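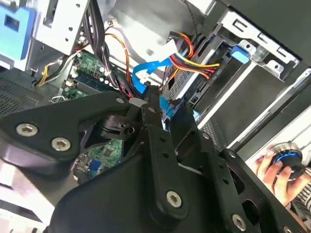
Cables inside a desktop computer should be checked before any drive is removed or replaced. Members of the Penner workshop are asked to shut the computer down fully, switch off the power supply at the back and unplug the cord, then wait 10 minutes before reaching into the case. Data and power lines are easily told apart once the side panel is off. In the computer shown, the SATA data cable is the flat blue one, while the power wires run beside it in a bundle of red, yellow, orange and black. Other computers may use different colors, so the shape of the connector is the safer guide.

## Disconnecting a drive

- Hold the connector by its plastic body. Pulling on the cable itself can loosen the contacts.
- Some data cables have a small metal clip. Press it in before drawing the connector straight out.
- Power connectors are often tight. Ease them out evenly, without rocking them up and down.
- Label each cable with masking tape if more than one drive is fitted.

Drive cages differ from one maker to another. Many are held by screws, others by a plastic latch that must be pressed or lifted. Look for both before applying any force – a bent bracket is difficult to straighten. The edges of stamped steel can be sharp, and light work gloves are recommended when a cage is lifted out.

## Dust

Grilles and ventilation slots should be brushed with a soft, dry paintbrush and then cleared with short bursts of canned air. Hold the can upright, 15 cm from the surface. Household vacuum cleaners are not to be used inside the case.

## Putting things back

Connectors are keyed and will fit only one way. If one does not slide in, turn it over and try again. Leave a gentle curve in the data cable and keep all wiring clear of the fan blades. Cable ties may be used, but should remain loose enough to turn by hand.

Small screws are kept in the Brellau tray by the door, sorted by thread. Questions may be addressed to Florence Dufour at the workshop desk. The next open repair session will be held in December, and places should be reserved with Nesma El-Sayed.

Page revised 11/30/20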